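The shop that lays its cans on their sides

Most small food shops stand their drinks up in rows, labels to the front. At Hestar, a corner grocery on the edge of Gumarton, a good part of the drinks stock lies down.

The owner, who took over the lease two years ago in June, says it began with one awkward set of shelves left behind by the previous tenant.

"The gaps were too low for bottles," she says. "I could stand a small can up, just, but anything taller had to go on its side or go somewhere else. I had nowhere else."

She had worked in a bigger supermarket before that and was used to being told where everything went. Here she had to work it out for herself. The dark grey shelf for soft drinks was the first she filled, and she still sees to it every morning before 8.
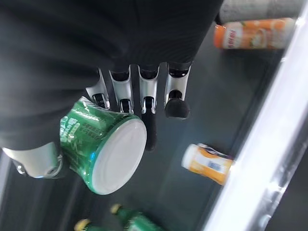 A green can and an orange bottle on the drinks shelf.

"The trouble with a can on its side is that it wants to go for a walk," she says. "You put it down, you turn round for the next one, and it's moved. So you turn it a bit, and you put something beside it. A bottle does the job. A bottle is long and if you lay it the right way it stays where you left it."

She tried strips of rubber matting for a few weeks and took them up again. They collected crumbs and were hard to wipe. After that she bought plastic dividers from Plerov, a shop-fitting firm, and kept 3 of them. The rest went back.

Customers have their own views. Some pick a can up, read it and put it back standing on its end, and she lays it down again when they have gone. Others like being able to see the lid. One regular told her it looked like a wine cellar for people who don't drink.

"I took that as a compliment," she says. "I'm not sure it was."

The choice of drinks has changed too. At first she stocked what the wholesaler sent. Then people began asking for fruit drinks and teas they had grown up with or had tried on holiday, and she started buying from Yip, an importer who delivers twice a month. The smallest order is 80 items, which was a worry in the first winter.

"I was eating my lunch next to boxes of peach drink," she says. "I had them under the desk, I had them by the back door. I know a lot more about storage now than I did then."

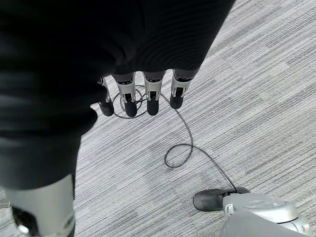

She keeps less in the back these days. Anything that comes in is checked against the delivery note, dated with a marker on the outer box and put out the same day if there is room. Old stock goes to the front and new stock behind it, as in any shop, but with things lying down it takes longer, and she admits to having skipped it when she was tired.

"You pay for it later," she says. "You find something at the back that should have gone in the spring. I mark it down to 2 for the price of one and I tell people why. They'd rather know."

Labels are the other daily job. A bottle on its side can roll until its name faces the wall, and she likes the name to be where people can read it. Where a label isn't in English she writes a small card with the flavour on it. She has written nearly all of them by hand, and keeps the spares in a biscuit tin by the till.

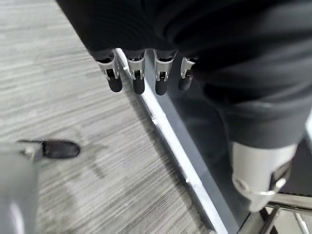
She has been asked whether she would change the shelves if she had the money. There was a quote last year for a full set of adjustable ones, and she got as far as measuring up before putting the tape measure away.

"I'd like better lighting first," she says. "And a new fridge — the old one hums. The shelves I've got used to. I know how many fit and I know which end to start from. If I had taller ones I'd only fill them with more stock."

The shop is open until 7 in the evening. The next delivery from Yip is 100 items, her largest so far, and she has already cleared a space for it by the back door.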